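How to turn a scrap board into a work surface for the kitchen table

I don't believe in work mats. I bought the Clekura one because every hobby page told me to, and by July it had curled at two corners and smelled of bicycle tyre. The Brurko version is the same mat in a different sleeve, as far as I can tell, and costs more.

A flat board does the job, and most people have one in the shed or behind a wardrobe. You'll read that it has to be perfectly square and sealed on every face. I've yet to see the evidence for that.

What you need

A flat board, bigger than the job you have in mind
Thin felt or an old cotton sheet
Medium and fine sandpaper
Masking tape
A few wood offcuts

Choosing the board

Lay it on the floor and press each corner in turn. If it rocks, put it back. No amount of felt will cure a warped board, whatever the Londano forum says about leaving it under books for a week. I tried the books.

Thickness is argued over endlessly. Mine is 5 mm and I wouldn't go thinner. Colour matters more than people admit: on plain light grey a dropped black screw shows up straight away, and on a wood-grain table it can sit there all evening.

Edges and cracks

Rough edges look worse than they are. Run your thumb along one (gently) and sand back only what catches. I don't bother getting it straight, as a chipped edge holds tools up just as well as a neat one. If it keeps shedding crumbs, run masking tape along it and fold the tape under.

For a line across the surface, drag a fingernail over it. If your nail doesn't catch, it's a mark and you can forget it. If it does, flex the board slightly and look for movement. A board that opens up when flexed is finished. Fillers claim otherwise, and the tub of Ibarra I paid for fell out in flakes.

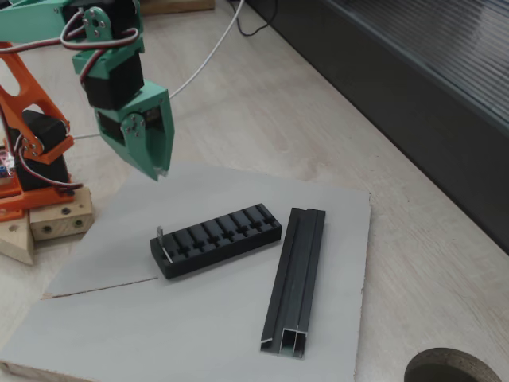

Light grey board at an angle on the table, rough edge to the right, wooden blocks under the base behind it.

Laying it down

Wipe the table first. Grit trapped underneath will scratch the top far faster than anything you do above it. Spread the felt or sheet, smooth it out, then lower the board flat. Sliding it into place drags the cloth into folds.

You can set it square to the table if you like. I find an angle easier on the wrists, though I wouldn't swear that's more than habit.

Raising things up

Special risers are sold for this and I can't see what they do that an offcut doesn't. Use pale, unfinished wood if you have it, with no varnish to stick or stain. A block with old drill holes is fine provided the faces are flat. Wedges are handy for taking up a slope, but push down hard on whatever you've raised before you trust it. If it shifts, swap the wedge for a second flat block.

Keeping it clean

Brush it off after each job. Damp cloth for glue, never a soaking one, and leave it standing on edge to dry. Mine gets a proper wipe on a Sunday if I remember.

Small slotted or ridged parts collect dust in the gaps, so go over them with a dry toothbrush before they go back in the box. The brushes sold for the purpose are toothbrushes with a longer handle.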